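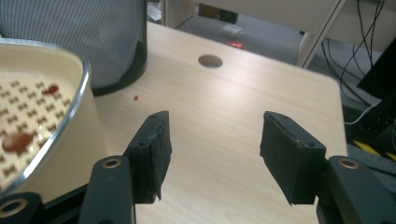
*Light wooden table top, black jaws open over it.*

# Lerden

Hello and welcome, and do wipe your feet. Lerden is a collection of household words and sayings from the Istau valley, gathered over a good many winters from letters, shopping lists, recipe tins, parish newsletters and a great deal of talking over tea. It holds about 3000 entries. Some are proper dialect words with a long history behind them, and some are the sort of thing only one family ever said, and I've kept both kinds side by side as I've grown equally fond of them.

The whole thing is plain text. You can open it in a spreadsheet, in a text editor, or (my own favourite) print a few pages and read them in the bath.

## What's in the folder

- `words.csv` -- the main list, one entry per line
- `sayings.csv` -- longer phrases, rhymes and things people shout up the stairs
- `sources/` -- notes on where entries came from, with names taken out
- `spelling.md` -- how I settled on spellings, which was a long and slightly painful business

Both tables share the same columns:

| Column | What it holds |
|---|---|
| `entry` | the word or saying itself |
| `meaning` | a short gloss in everyday English |
| `room` | kitchen, scullery, yard, bedroom and so on |
| `village` | where it was heard, if we know |
| `heard` | spoken, written or both |
| `note` | anything else worth saying |

The `room` column began as a bit of fun and has ended up being the one people write to me about most. Words for mud are nearly all in the yard, as you'd expect, but the words for *crumbs* turn up all over the house, and there's one for crumbs in a bed that I won't spoil for you.

## A few entries to get you going

**flenny** -- a cloth too far gone for dishes but still good enough for the floor.

**to oddle the pot** -- to keep lifting the lid when you've been told to leave it alone.

**sidepiece** -- the last slice of anything, left on the plate out of politeness. Upper valley only. Lower down they say *manners slice*, and will correct you.

**thrape** -- to lay a table in a hurry, usually with the wrong forks.

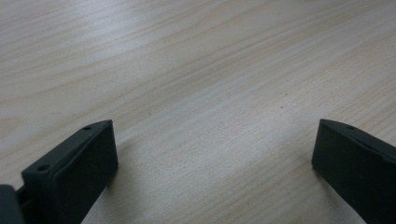 *Wood-grain table top, with two black fingers set wide apart.*

**"There's a draught on your side"** -- said to someone who is sulking. I've had this one from both ends of the valley, always with the same tilt of the head, and I've never managed to write the tilt down.

## Spelling

There isn't a settled way to write any of this. Where a word was found in a letter or a list, I've kept the writer's own spelling, even where it wobbles from one line to the next. Where it was only ever spoken I've gone for whatever an ordinary English reader would say aloud and come out close. If you find two entries that look like cousins, they probably are -- please tell me and I'll join them up in the notes.

## Things to be careful of

The villages are not evenly covered. Flimus has far more entries than anywhere else, mainly down to its having a warm reading room that stays open until six. The farms past the bridge are thin, and children's words are thinner still. Please don't use the number of entries as a sign of how much dialect a place has kept.

Some of the sayings are rude. Eight of them are very rude, and are marked `blue` in the note column so you can leave them out if you're making something for a school.

## Using it

There's a small reader called Fan that will pull out entries by room or village:

```
fan words.csv --room scullery
fan sayings.csv --village Flimus
```

It's slow and it doesn't like apostrophes. A spreadsheet filter does the same job.

You may copy, print, sing or embroider anything here, provided you say it came from Lerden and don't sell the lists on by themselves. Tea towels are fine. I'd love to see one, if you make one.

## Still to do

- finish the washing-day words, which are in two shoeboxes
- sort out *flenny* and *flanny*
- add the October letters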